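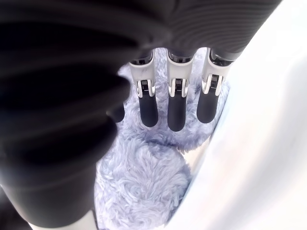 Uma mão para coisas moles

Na oficina partilhada Workville, a montagem de uma mão robótica ocupa uma bancada branca há quase um ano. O objetivo é pegar num peluche sem o esmagar.

A Workville funciona no último piso de um antigo armazém de tecidos. Tem uma sala de madeira, uma sala de eletrónica e uma zona comum onde as mesas mudam de lugar conforme os projetos. O braço do Mac Giolla é a única coisa que não muda de lugar. Está aparafusado à base desde o inverno e quem precisa de passar para as prateleiras contorna-o pelo lado da janela.

Mac Giolla é o nome do projeto, e também o nome que ficou escrito na caixa em que chegou o braço. O grupo que o monta tem sete pessoas, quase todas com emprego durante o dia. Duas trabalham em manutenção industrial, uma é costureira, as outras vêm da informática. Encontram-se depois das sete da tarde e ficam até a oficina fechar, às onze.

O braço foi comprado em segunda mão. A mão é uma montagem própria, feita sobre um conjunto de dedos articulados, com quatro dedos e um polegar. As falanges de cima são claras, as pontas são escuras e arredondadas. A palma foi refeita três vezes. A versão em uso é estriada, com sulcos finos e curvos, e foi escolhida depois de a anterior, lisa, deixar escorregar quase tudo o que não fosse rígido.

O orçamento aprovado pelo grupo era de 2000 euros, sem contar com o braço. Foi ultrapassado em novembro, quando se queimaram os motores de dois dedos na mesma noite. A causa foi um cabo de alimentação trocado. Desde então, os conectores da mão têm fita de cor dos dois lados e há uma folha colada na parede com a ordem de ligação.

Porquê um peluche

A primeira ideia era mais convencional: pegar em peças de madeira, copos de plástico, pilhas. A mão fez isso ao fim de poucas semanas. Uma pinça simples, de dois dedos, teria feito o mesmo com menos motores e menos avarias, e o grupo começou a perguntar-se para que servia o polegar.

A costureira do grupo trouxe então um saco de retalhos e alguns bonecos que repara para um hospital de brinquedos. Os tecidos lisos ofereceram pouca dificuldade. Os bonecos de pelo comprido, pelo contrário, pararam o projeto durante um mês.

Um objeto rígido tem uma superfície definida. Quando o dedo lhe toca, a corrente do motor sobe e o programa sabe que houve contacto. Com pelo comprido, o dedo entra primeiro numa camada que não oferece resistência, depois numa zona de enchimento que cede, e só mais tarde encontra alguma coisa que o trave. Nessa altura já está a apertar demasiado. Foi assim que um coelho perdeu uma costura lateral e que o valor de corrente passou a ser lido com mais frequência.

O boneco que se usa agora é cinzento-azulado, quase lilás conforme a luz, e pesa 125 gramas. O pelo faz redemoinhos e esconde a forma do corpo. É por isso um mau objeto para quem quer resultados depressa. O grupo manteve-o porque os erros se repetem com ele de forma clara: quando a mão falha, falha quase sempre por entrar fundo demais ou por fechar um dedo antes dos outros.
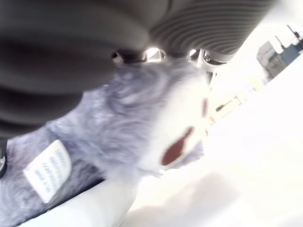
O passo seguinte foi mudar a ordem do fecho. No programa original, os cinco motores recebiam o comando ao mesmo tempo. Na prática, chegavam ao objeto em momentos diferentes, e o primeiro dedo a chegar empurrava o boneco para fora do alcance dos restantes. A versão atual baixa a mão até uma altura fixa, fecha os dois dedos do meio até metade do curso, espera, e só depois fecha os exteriores e o polegar. Demora mais. Um ciclo completo, com descida, fecho, subida e abertura, dá tempo para ir buscar um café à máquina do corredor.

A espera a meio do fecho serve para deixar o enchimento assentar. Foi uma sugestão da costureira, que faz o mesmo com a mão quando fecha uma abertura com agulha curva: aperta, espera que o material pare de se mexer e só então puxa a linha.

A câmara junto à mão

A câmara pequena fica montada na zona do pulso, apontada para os dedos. O suporte deu mais trabalho do que a câmara. O primeiro batia no polegar quando este abria por completo, o segundo vibrava. O terceiro é uma peça curta, presa com parafusos que já existiam na mão, e resolve o problema à custa de outro, que é a distância. A esta distância, a palma tapa boa parte do que interessa ver e o polegar fica desfocado quando passa à frente da lente.

A luz também incomoda. A bancada é branca e a oficina tem janelas grandes. Ao fim da tarde, no verão, a exposição automática perde-se e o tampo transforma-se numa mancha sem pormenor. Houve quem propusesse pintar a bancada de cinzento, mas a bancada é da oficina e o regulamento não permite. Experimentou-se um pano escuro, que os dedos arrastavam juntamente com o boneco. Por enquanto, as sessões importantes fazem-se à noite, com os candeeiros do teto e uma exposição fixada à mão.

Todas as tentativas ficam gravadas. O arquivo tem 3257 sequências, cada uma com o vídeo do pulso, as posições das articulações e a corrente dos motores. Quem está de serviço à máquina classifica o resultado com uma de quatro palavras: pegou, escorregou, empurrou, parou. A última usa-se quando o programa interrompe o movimento por excesso de corrente. Durante algum tempo existiu uma quinta palavra, "quase", que foi abolida porque cada pessoa a entendia à sua maneira.

Peças, fornecedores e remendos

A placa que comanda os dedos é da Gokico. Foi escolhida por ter saídas suficientes para os cinco motores e por caber atrás do pulso. A documentação veio incompleta e o grupo perdeu um fim de semana a descobrir que duas das saídas partilhavam o mesmo regulador. O esquema corrigido está numa pasta na sala de eletrónica e já foi copiado por outros sócios.

O adaptador entre o braço e a mão foi torneado na Drerkton, uma serralharia a dois quarteirões da oficina que aceita trabalhos pequenos quando tem uma máquina livre. O desenho inicial tinha os furos desencontrados. A serralharia telefonou antes de cortar o metal e poupou uma peça.

Os cabos continuam a ser o ponto fraco. Descem ao longo do braço e fazem uma curva apertada perto da extremidade. Em cada sessão, antes de ligar a alimentação, alguém roda o pulso à mão de um extremo ao outro e observa se algum cabo fica esticado. É uma verificação simples e já evitou pelo menos um conector arrancado.

As articulações dos dedos pedem outro tipo de cuidado. O pelo sintético solta-se e entra nas dobradiças, onde se enrola. Ao princípio, a mão ia ficando mais lenta ao longo da noite e o programa interpretava o atrito como contacto. A rotina passou a incluir uma limpeza com pincel seco e pinça a cada vinte ciclos. O boneco também é escovado, pela mesma razão.

Uma sessão de trabalho

Uma noite normal começa com a bancada por montar. O boneco vai para a zona de trabalho, virado para um lado diferente do da véspera. Liga-se o computador, depois a placa, depois o braço. A ordem está na folha da parede. O botão de emergência fica ao alcance de quem opera e testa-se sempre, mesmo quando já foi testado nesse dia por outra equipa. 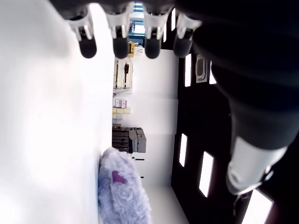
Os dedos da mão e o peluche na bancada da Workville. Ao fundo, as caixas empilhadas na zona de arrumação.

Os primeiros ciclos fazem-se com a mão a descer sem fechar. Servem para confirmar a altura, que muda alguns milímetros quando a bancada é encostada por alguém. Segue-se uma série com o boneco de frente, outra de costas e outra deitado de lado. A posição lateral é a mais difícil. A mão tende a apanhar só a cabeça, e o corpo, mais pesado, roda e puxa tudo para baixo durante a subida.

Na sessão a que assistimos, o grupo procurava reduzir essa rotação. A alteração consistia em deslocar o ponto de descida na direção do corpo do boneco e em abrir mais o polegar antes do fecho. O resultado foi desigual. De frente, a mão segurou o boneco e manteve-o no ar até receber ordem para o largar. De lado, empurrou-o várias vezes para fora da zona de trabalho, e a discussão que se seguiu ocupou mais tempo do que os ensaios. Uma parte do grupo queria calcular o ponto de descida a partir da imagem. A outra queria primeiro um valor fixo que funcionasse numa única posição, e foi esta que prevaleceu.

O que falta fazer

Não há sensores nas pontas dos dedos. Toda a informação de contacto vem da corrente dos motores, que chega tarde e com ruído. O grupo tem dois protótipos de sensor de pressão guardados numa gaveta, mas a montagem obriga a passar mais fios pelas falanges e o espaço é curto. A decisão foi adiada até haver uma segunda placa.

Falta também decidir o destino da máquina. O hospital de brinquedos mostrou interesse numa ajuda para segurar os bonecos durante a costura, uma tarefa que hoje exige outra pessoa ou um grampo que deixa marcas. Para isso, a mão não precisa de levantar nada. Precisa de segurar com pouca força, durante muito tempo e sem aquecer. Os motores atuais aquecem ao fim de alguns minutos em carga, e a próxima compra será, por isso, de motores com travão.

Os desenhos da palma e do suporte da câmara estão disponíveis para os sócios da Workville no computador da sala de eletrónica. As sessões do Mac Giolla são abertas a quem queira ver, com a condição de não se encostar à bancada.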